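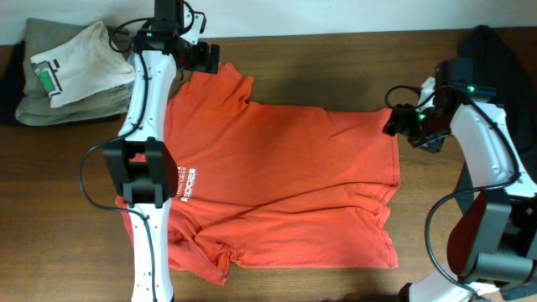

*An orange-red garment spread out on the table, print side up.*

Uliana Derkach has been folding other people's clothes for eleven years, first in the back of a dry cleaner's and now at Stimitz, a small shop that sorts and resells second-hand sportswear and T-shirts. On a normal day she gets through 200 pieces. Before Christmas it can be 444.

"People think the folding is the work," she says. "The work is getting the thing flat. Once it's flat you only need a few moves."

She prefers a wooden table to a padded one. Cloth slides on wood, so a sleeve that has bunched up near the shoulder can be pulled out without dragging the rest along. Her own table came from a school in Llanos and has been sanded twice.

Her method begins at the top. She gets the shoulder line straight and leaves the bottom for later, even if it is a heap of creases. "If you start with the hem you chase the wrinkles up to the neck, and then you have to chase them back down." The side seam comes next. Where the cloth doubles back on itself she lifts the edge, gives it one shake and lays it down again. She doesn't press with her palms, as she finds this only sets the crease in a new place.

Printed tops get more care. Large block letters can stick to each other if they are folded face to face and stacked in a warm room, and small lettering cracks along a sharp fold. Derkach folds these around a sheet of thin card, 30 centimetres long, so that the print stays on one flat panel.

"I had a box from Dalel last June, all printed, all folded through the middle of the letters," she says. "We sold them cheap."

Bright colours are kept apart from pale ones on the shelf. Reds and oranges go at the bottom, where the window light doesn't reach them.

Does she fold like this at home? "Towels, yes. My own T-shirts go in the drawer rolled up. My daughter does hers properly, and she learned it from her grandmother."

The shop closes for the holidays on 22 December 2022. Derkach still has two crates to get through before then, both of them long sleeves.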